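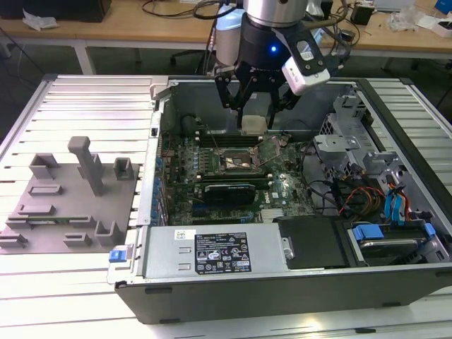

옆판을 연 데스크톱 본체. 초록색 메인보드에 DELL 로고가 보입니다.

스티르쿠바치 작업실 소식: 중고 컴퓨터 정비 모임

안녕하세요, 리투 아와스티입니다. 한국어로 소식지를 쓰는 것은 세 번째입니다. 틀린 말이 있으면 너그럽게 읽어 주십시오.

6월에도 우리 작업실에서는 오래된 데스크톱을 정비합니다. 지금까지 기증받은 본체는 모두 113대이고, 그중 52대는 정비를 끝내고 와스덴 도서실과 셈왈 공부방에 보냈습니다. 나머지는 아직 선반에서 차례를 기다립니다.

사진의 본체는 CPU 소켓이 비어 있고, 고정 레버도 올라가 있습니다. 이 상태에서는 소켓 안의 핀이 그대로 드러나므로 특별히 조심해야 합니다. 핀은 매우 가늘어서 손가락이 한 번 닿아도 휠 수 있습니다. 나사나 드라이버를 소켓 위로 들고 지나가지 마십시오. 메모리 슬롯은 소켓 바로 위쪽에 가로로 있습니다. 메모리를 꽂을 때에는 홈의 위치를 먼저 맞추고, 양쪽 끝을 같은 힘으로 누릅니다.

하드디스크는 오른쪽 아래 칸에 있고, 파란색 걸쇠가 달려 있습니다. 케이블은 선을 당기지 말고 커넥터 부분을 잡아서 빼 주십시오. 전원 공급 장치는 어떤 경우에도 열지 않습니다. 고장이 의심되면 이름표에 적어서 도리코 선반에 올려 두시면 제가 확인하겠습니다.

다음 모임은 오후 3시에 시작합니다. 자기 드라이버가 있으신 분은 가져오시고, 없으신 분은 작업실 것을 쓰시면 됩니다. 집에 쓰지 않는 메모리가 있으시면 그것도 반갑게 받겠습니다. 신청은 안내 데스크나 내선 782번으로 해 주십시오.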